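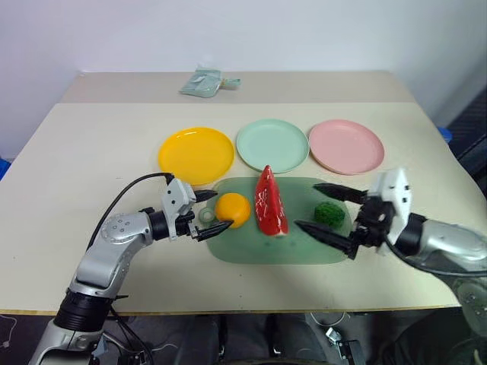 Three plates and a cutting board on the table.

Payment channel stuck after force close, sweep not broadcasting

Santino Retamal
1/29/26
Running a Clesenico node behind a Jumville wallet. I force closed a channel and the commitment transaction confirmed at block height offset 348 in my log, but the sweep of my local output has never been broadcast. The log repeats "output immature" and the wallet lists 2,206 sats as pending. The peer is offline. Is there a setting that controls this, or do I have to build the sweep by hand?

Ívar Lund
Your own output on a force close is encumbered by a relative timelock (to_self_delay). The node cannot spend it until that many blocks have passed after confirmation - the peer being offline makes no difference. Check the delay in the channel record. If it reads 1,939 you have a long wait, and no setting will shorten it, as the value was fixed when the channel was opened.

Do not build the sweep manually before maturity. Other nodes will reject it as non-final. Once it matures, check the fee as well. At 2,206 sats the output is small, and a sweeper with a low budget may hold it back until it can be batched with another input. In Clesenico the fee budget is set per output, so look there before assuming a fault.

Egan
Had the same thing last April. Restarted the node 2 times, no change, then it cleared by itself. Keep your channel backup and don't delete the wallet.

Contact the moderators | Copyright Tumside Community Help | Back to top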